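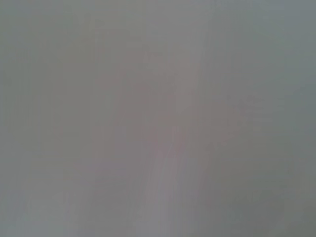 図8-1　青緑みの灰色と、くすんだ薔薇色。境目をたどることはできない。

第8章　灰色の豊かさ

この章で出会うこと

無彩色の灰色と、わずかに色みをもつ灰色の違い
隣の色が灰色の見え方をどう変えるか
絵具や染料で灰色をつくる方法
照明の変化と灰色
灰色につけられてきた名前

この章で使うもの

白、黒のほか、青、橙、赤、緑の絵具。水彩でもアクリルでもかまいません。画用紙、はさみ、糊、それから身のまわりの灰色のもの。

8.1　灰色は退屈か

いよいよ灰色の章です。色彩の教科書を順に読んできて、赤や青や黄の話がひととおり済んだところで灰色が出てくると、がっかりする人がいるかもしれません。私は逆で、前の章を書いているあいだじゅう、早くここへ来たくてうずうずしていました。

灰色ほど、見れば見るほど増えていく色はありません。試しに、いま座っている場所から灰色のものを探してみてください。窓の外のコンクリート、机の脚、シャープペンシルの芯、曇り空、鞄の内布、古い消しゴム。最初は「灰色」のひとことで済んでいたものが、二つ並べたとたんに別々の色になります。コンクリートは少し黄みがかっていて、机の脚のほうは青っぽい。ところが机の脚を空と比べると、さっきまで青っぽかったはずの脚が急に茶色じみてくる！　この「比べたとたんに動きだす」感じが、灰色の一番おもしろいところです。

前の章まで、私たちは色を三つのものさしで測ってきました。色相、明度、彩度です。色相は赤、黄、緑といった色みの種類、明度は明るさの度合い、彩度は色みの強さでした。灰色はこのうち彩度がごく低いところに住んでいる色です。彩度がまったくなければ、それは無彩色の灰色、つまり白と黒を両端とするまっすぐな柱の途中にある色ということになります。

けれども、日常で「灰色」と呼ばれているもののほとんどは、この柱のぴったり上にはいません。柱から半歩だけ外へ出たところ、赤のほうへ、緑のほうへ、あるいは紫のほうへ、ほんの少し身を乗り出したところにいます。色立体を思い浮かべてください。中心の柱のまわりを、細い輪がぐるりと取り巻いています。この輪の上の色を、本書ではまとめて「色みのある灰色」と呼びます。暖かい灰色、冷たい灰色という言い方もよくしますが、輪には赤紫の側も緑の側もあるので、暖と冷の二つに分けてしまうのはもったいない気がします。

もう一つ、言葉の上で気をつけておきたいことがあります。「くすんだ色」と「色みのある灰色」の境は、はっきり決まっていません。くすんだ薔薇色をさらにくすませていけば、どこかで薔薇色みの灰色になります。どこで呼び名を切り替えるかは人によって違い、同じ人でも日によって違います。辞書のように線を引くことはできませんし、引かないままでも議論は十分にできます。必要なときは、「灰色寄りの薔薇色」「薔薇色寄りの灰色」と、どちらを主役にしたいかが伝わる言い方をすればよいのです。

8.2　ある染色家の糸見本

灰色の話になると、私はいつもアウレリア・ホルツァー（Aurelia Holzer）の糸見本を思い出します。ホルツァーはルヴモント（Luvmont）の町で長く毛糸を染めていた人で、プルノーラ（Plunora）という小さな紡績工房に糸を卸していました。彼女の見本帳には192の色が綴じられています。赤の頁も青の頁も美しいのですが、開いてみて驚くのは、灰色の頁が何枚も何枚も続くことです。

見本帳の灰色には、きちんとした色名がほとんどありません。代わりに「朝、川の手前」「川の向こう」「洗った石」「雪の前」といった覚え書きが鉛筆で添えてあります。川というのは町の東を流れるアウアー（Auer）川のことで、川の手前と向こうでは、同じ朝でも灰色が違って見えたのでしょう。糸を並べてみると、手前のほうは黄みに、向こうのほうは青みに寄っています。遠くのものが青みを帯びて見えることは、第6章の空気遠近のところで学びました。風景画家が絵具でやっていたことを、ホルツァーは羊毛でやっていたわけです。

染め方の記録も残っています。彼女は黒い染料を薄めて灰色をつくることを好みませんでした。記録の中で気に入りの印がついている灰色は、どれも茜の赤とウェルドの黄、藍の青を重ねたものです。赤を沈め、黄をかけ、藍で静める。一度の仕込みに使う羊毛は900グラムで、いつも同じ鍋を使い、浸す回数だけを変えていたようです。こうして染めた灰色は、光の当たり方によって赤みがのぞいたり、青みが立ったりします。毛糸には太さがあり、撚りの奥には影ができますから、一本の糸の中にさえ何段もの明るさが同居しています。

教室で糸見本のカラーコピーを回すと、必ず誰かが「全部同じに見えます」と言います。それでいいのです。まず全部同じに見えるところから始めて、二本だけ抜き出し、どちらが赤いかを言い合ってみてください。次に三本目を加える。しばらくすると、最初に「同じに見える」と言っていた人が「これは緑すぎる」と文句をつけ始めます。私はこの瞬間がたまらなく好きです。

もちろん、印刷やコピーを通すと、糸の灰色は多かれ少なかれ変わってしまいます。彩度の高い赤が少しずれても赤のままですが、灰色が同じだけずれると、緑みだったものが赤みに転ぶことさえあります。柱のすぐそばにいる色は、わずかな移動で柱の反対側へ出てしまうからです。色を再現する仕事の人たちが灰色を頼りに機械を調整するのも、この敏感さを利用しています。

8.3　隣の色に染まる

灰色は隣の色の影響をとても受けやすい色です。第5章で色の対比を学んだとき、赤い紙の上に置いた灰色の小片がうっすらと緑がかって見えることを確かめました。緑の紙の上では、同じ小片が赤みを帯びて見えます。これを色相対比と呼びました。地の色と反対向きの色みが、小片のほうに加わって見える現象です。

この現象は、はっきりした色どうしでも起こりますが、灰色では特に目立ちます。もともとの色みが弱いので、加わった分がそのまま見えてしまうのです。静かな部屋で時計の音がよく聞こえるのに似ています。

さらに愉快なことに、地の色も灰色でかまいません。青緑みの灰色の広い面に、色みのない灰色の小片を置いてみましょう。小片はほのかに赤く、肌のような暖かさを帯びて見えてきます。地の青緑みがごく弱くても、面積が広ければ効果は現れます。絵の中で、とても赤いとは言えない絵具が、頬の赤みとしてちゃんと働いていることがあるのはこのためです。肖像画を見る機会があったら、頬の部分だけを指の輪でのぞいてみてください。輪の中に見えるのは、ずいぶん地味な色だったりします。輪を外すと、血の通った頬が戻ってきます。

対比とは逆に、隣の色に引き寄せられて見えることもあります。細い縞や小さな点が入り組んでいるときに起こる同化です。灰色の布に細い青の縞を織り込むと、地の灰色まで青みを帯びて感じられます。縞を太くしていくと、どこかで同化が弱まり、今度は対比のほうが勝って、灰色がかすかに橙へ傾くことがあります。どこで入れ替わるかは、縞の幅だけでなく、見る距離や明るさの差によっても変わります。布見本を手元で見たときと、部屋の反対側に掛けたときとで印象が違ったら、この入れ替わりを疑ってみましょう。

境目の性質も見逃せません。二つの色がくっきりした線で接していると、私たちの目はその線を手がかりに差を強めて受け取ります。境目がゆるやかにぼかされていると、同じだけの差があっても気づきにくくなります。日の暮れの空を思い出してください。地平に近いところの赤みと、頭上の青みとでは、切り取って並べればまるで別の色です。それなのに空を見上げている私たちは、どこで色が変わったのか言い当てられません。変化がなだらかすぎて、つかまえる取っ手がないのです。

水彩でにじみを使う人は、この性質をよく知っています。濡らした紙に灰色を引き、乾かないうちに少しだけ赤紫を落とすと、赤紫は縁をなくしながら広がります。見る人は「赤紫がある」とは思わず、「なんとなく暖かい灰色だ」と感じます。形としてつかめる色と、気配としてだけ伝わる色。灰色の仕事の半分は後のほうでできているのではないか、と私は思っています。

コラム　トロークヴィルの壁

トロークヴィル（Trorkville）は、通りの家々を灰色で塗る習わしのある港町です。港に面した坂道には17軒の家が並び、どの家も灰色なのに、隣どうしで同じ灰色を使っているところがありません。町の申し合わせには「灰色であること」とだけあって、どんな灰色かは住む人に任されています。

はじめてこの坂を上ったのは五月の夕方でした。下から見上げたときは一色の壁が続いているように見え、正直なところ少し期待外れでした。ところが一軒目の前に立つと緑みの灰色、二軒目は薄い紫、三軒目は砂のような黄みの灰色と、歩くごとに色が開いていくのです。坂の途中で振り返ると、さっき緑みに見えた一軒目が、今度は青く沈んでいました。日が傾いたせいもあるでしょうし、私の目が紫や黄に慣れたせいもあるでしょう。どちらがどれだけ効いたのか知りたくて、もう一度下まで降りて上り直しました。

塗料店の主人によれば、壁を塗り替えるとき、住人は板に塗った見本を自分の家の前に立てかけ、朝と昼と夕方に見て決めるそうです。見本は大きければ大きいほどよく、小さな色票で選んだ人はたいてい「思ったより色がついている」と言いに来るとか。面積が大きくなると色みが強く感じられるという話は、この章の後半でもう一度取り上げます。

8.4　灰色をつくる

さあ、絵具を出しましょう。灰色のつくり方は大きく分けて二通りあります。

一つめは、白と黒を混ぜる方法です。手早く、明るさの加減も楽で、同じ灰色を何度でもつくれます。ただし、白と黒を混ぜた灰色が色みをまったくもたないとは限りません。多くの黒絵具は白を混ぜると青みを見せますし、中には茶色っぽく転ぶものもあります。チューブから出したままの黒ではどれも同じに見えるのに、白で薄めると性格が現れる。手元に種類の違う黒が二本あったら、ぜひ同じ白で薄めて並べてみてください。

二つめは、反対の色どうしを混ぜる方法です。青と橙、赤と緑、黄と紫。色相環で向かい合う色を混ぜると、互いの色みが打ち消し合って灰色に近づきます。絵具は混ぜるほど暗くなりますから、たいていは濃い灰色か焦げ茶のような色になり、そこへ白や水を加えて明るさを調整します。

二つめの方法の楽しさは、打ち消し合いを途中で止められるところにあります。青に橙をほんの少し足した灰色、ちょうど釣り合ったあたりの灰色、橙が勝った灰色。この三つは親が同じなので、並べるとよくなじみます。絵の中の影と光を、同じ二色の混ぜ具合だけで描き分けることもできます。

手順を書いておきます。

まず、青をパレットの左、橙を右に置きます。間を広くあけてください。

左の青から筆にとって紙に塗り、次に橙を筆先にごく少しつけて青に混ぜ、隣に塗ります。

橙を少しずつ増やしながら、塗り進めます。釣り合いの近くでは色が急に動くので、増やす量をさらに減らします。

橙そのものに着いたら、今度は各色に白を加えたものを下の段に塗ります。

乾くまで待って、もう一度見ます。

上の段では真っ黒に近く、差がほとんどわからなかったところが、下の段で見事に分かれているはずです。濃い色の中に隠れていた色みを、白が明るみに引き出してくれるのです。水彩の場合は白の代わりに水で薄めても同じ効果が得られ、紙の白さが透けるぶん澄んだ感じになります。

赤と緑の組でもやってみましょう。こちらは青と橙よりも釣り合わせるのが難しく、赤の種類によっては茶色ばかりができます。黄みの赤には青みの緑、青みの赤には黄みの緑が合いやすいと覚えておくと見当がつきます。うまくいくと、薔薇色寄りの灰色から苔のような灰色まで、実に味わい深い列になります。うまくいかなかった茶色も捨てないでください。第9章の茶色の話でそのまま使えます。

混ぜずに灰色を見せる方法もあります。細かな点や短い線で二色を敷きつめ、離れて見る方法です。目の中で光が混ざり、遠目には灰色がかった面に見えます。絵具を混ぜたときのようには暗くならず、近寄れば元の二色がまた現れます。織物では縦糸と横糸に別の色を使えば同じことができます。ホルツァーの糸を使ったプルノーラの布にも、赤みの灰色を縦に、青みの灰色を横に通したものがあって、布を傾けるたびに二つの灰色が前に出たり退いたりします。灰色に灰色を掛け合わせて、まだそんなことができるのです。

8.5　光が変われば

同じ灰色の紙を持って、窓辺から電球の下へ移動してみます。窓辺では青みを帯びた光が、電球の下では黄みの強い光が紙に当たっています。紙から跳ね返って目に届く光は、かなり違ったものになっているはずです。それでも私たちは、たいてい「同じ灰色の紙だ」と感じます。第4章で学んだ色の恒常性の働きです。

灰色の紙は、当たった光をほぼそのままの色合いで跳ね返すので、照明の色を知る手がかりになります。部屋の中の、もともと灰色や白だとわかっているものがどう見えているかをもとに、私たちは照明の色を見積もり、その分を割り引いて他の色を見ているらしい。写真を撮るときに灰色の板を写し込んで色を整えるのも、考え方は同じです。

ただ、この割り引きは完璧ではありません。見慣れない照明の下や、視野が一つの色に覆われているときには、見積もりが頼りなくなります。視野いっぱいに薄い色が広がっていて、比べる相手が何もないとしましょう。しばらく眺めていると、その色みはだんだん弱く感じられ、しまいには灰色に近づいていきます。目がその色に慣れていくのです。色を色として見るには、どこかに違いが必要だということになります。

照明については、もう一つやっかいで興味深い問題があります。ある照明の下でぴったり同じに見えた二つの灰色が、別の照明の下では違って見えることがあるのです。これを条件等色といいます。二つの布が、異なる染料の組み合わせで同じ灰色に染められている場合などに起こります。上着とズボンを店の照明の下で合わせたのに、外へ出たら片方が緑っぽかった、という経験はありませんか。灰色はわずかな色みの差が目につくので、ほかの色よりも気づかれやすいのです。

ホルツァーの記録の余白にも、このことで苦心した跡があります。冬の注文の控えに、ランプの下で合わせた糸を翌朝の窓辺で見直し、八束のうち二束を染め直したと書かれているのです。染め直した糸がその後どうなったかの記載はありません。控えの端に小さな毛糸の切れ端が留めてあり、それが直す前の色だと思われますが、年月を経て褪せているので、いまとなっては元の差を確かめる手だてがありません。

8.6　灰色を呼ぶ

日本語には灰色を指す言葉がたくさんあります。灰色、鼠色、鉛色、鈍色、墨色。灰と鼠では、同じくらいの明るさを指していても思い浮かぶ手ざわりが違います。灰はさらさらと乾いていて、鉛は重く冷たい。鈍色は喪の装いの色として平安の物語にも現れ、濃いものと薄いものとが場面によって着分けられました。

江戸の町では「四十八茶百鼠」という言い方が生まれました。茶色と鼠色にそれほど多くの種類があったという意味で、四十八も百も、数の多さを表すための言葉です。派手な衣装が禁じられた時代に、人びとは許された地味な色の中で細かな違いを競い合いました。銀鼠、藍鼠、梅鼠、藤鼠、桜鼠、深川鼠、鳩羽鼠。名前を声に出してみるだけで、もう楽しくなってきませんか。

名前のつけ方を眺めると、いくつかの型が見えてきます。藍鼠のように染料の名を借りたもの。梅鼠や藤鼠のように花の名を借りたもの。深川鼠のように土地の名を借りたもの。鳩羽鼠のような鳥の名もあります。花の名がついた鼠色は、その花の色をほのかに含んだ灰色です。梅鼠なら赤みの灰色、藤鼠なら青紫みの灰色。「鼠」が彩度の低さを、前につく言葉が色相の傾きを受けもっているので、色立体の輪の上に順番に並べていくことができます。近代の表色系を知らなかった人たちが、同じような座標を言葉でつくりあげていたと思うと、わくわくします。

とはいえ、昔の色名がどの色を指していたのかを厳密に決めるのは簡単ではありません。染め見本は褪せますし、同じ名前が店ごとに違う色を指していたこともあったでしょう。現代の色名事典に載っている色票は、残された資料から推し量った代表の色だと考えてください。事典を二冊並べて梅鼠の頁を開いてみると、たいてい少しずつ違います。どちらかが間違っているというより、名前が覆っている範囲にもともと幅があるのです。

名前を知ると、見える色が増えるのでしょうか。これは長く議論されてきた問いで、第12章でじっくり取り上げます。いまの段階で言えるのは、名前があると覚えておきやすく、人に伝えやすく、あとで探しやすくなるということです。ホルツァーの「川の向こう」も、本人には十分な名前だったはずです。自分だけの灰色に名前をつけてみるのはとてもよい練習で、私の教室では毎年おおよそ半分の人が食べ物の名前をつけます。蕎麦、牡蠣、黒ごまアイスの溶けたところ。どれも色が目に浮かびます。

8.7　灰色帳をつくろう

この章を読み進めるあいだ、灰色帳をつけてみてください。小さなノートで十分です。

一頁に一つ、見つけた灰色を絵具で塗ります。紙や布の切れ端が手に入れば、それを貼ってもかまいません。塗った色の脇に、見つけた場所、時刻、天気、隣に何色があったかを書きます。名前もつけます。思いつかない日は空けておいて、後から書き足してください。

塗った色が実物と違っていても、上から直さず、隣にもう一つ塗ります。どちらへずれたのかを「赤すぎた」「明るすぎた」と言葉で添えておくと、自分の目と手の癖が見えてきます。私の場合はいつも青すぎるほうへずれます。長年つけていてもまだそうなので、いまでは塗る前に橙をひと筆足すことにしています。

曇りの日は特におすすめです。影が薄く、空も道も建物も灰色に寄って、細かな違いを見比べるのにうってつけの光になります。雨の降りはじめには、舗道の乾いたところと濡れたところが入り混じって、見ているうちに灰色が塗り替わっていきます。傘を差したままでは絵具が使えませんから、そういうときは言葉だけ書きとめておき、家に帰ってから記憶で塗りましょう。記憶の灰色は実際より色みが強くなることが多いので、翌日同じ道を通る機会があれば、見比べてひとこと書き足してください。

次の節からは、灰色の面積と印象の関係に入ります。厚紙を何枚か用意し、8.4で塗った列の下段から好きな灰色を二つ選んで、それぞれ大きな面と小さな面に塗っておいてください。

この章の用語

無彩色　彩度をもたない色。白、黒、その間の灰色。
色みのある灰色　無彩色の柱のまわりにある、彩度のごく低い色。本書での呼び方。
色相対比　隣や背景の色の影響で、色相が反対向きにずれて見える現象。
同化　細かく入り組んだ色が、隣の色に近づいて見える現象。
色の恒常性　照明が変わっても、ものの色をほぼ同じものとして感じる働き。
条件等色　ある照明の下では同じに見え、別の照明の下では違って見える二つの色の関係。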